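**Vasau bin picking kit - short review after a month**

Bought this for the Pisthorpe shop to answer one question. Can a machine take over sorting parts out of a bin, the chore everybody ducks on a Saturday? Sort of.

Setup - slow. The Vasau software is fine once it's running but the manual skips the calibration page entirely. Lost 14 hours to that. Support did write back, eventually.

Numbers, from our own log. 3000 picks, 2916 good. Sounds great. Most of the misses were bars lying up against a wall or touching eachother, and those are the ones I wanted help with. Bars out in the open, no trouble at all. Gripper is a bit wide for tight spots, would pay extra for slimmer fingers.

Compared to the Mogensen kit we tried in June - faster, louder, better at recovering from a bad grab. Cable managment is on you with both. 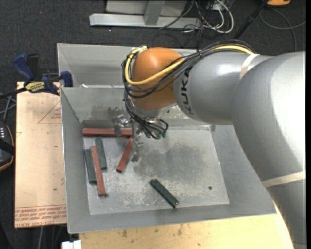
Cost is the other thing. 843 a month for the license, arm not included. For a job a person does half asleep thats steep. Long dull runs of the same part, maybe worth it. Mixed parts, no. And forget the house, it's nowhere near emptying a dishwasher.

Three stars. Keeping it through the fall, then looking at Dralemari.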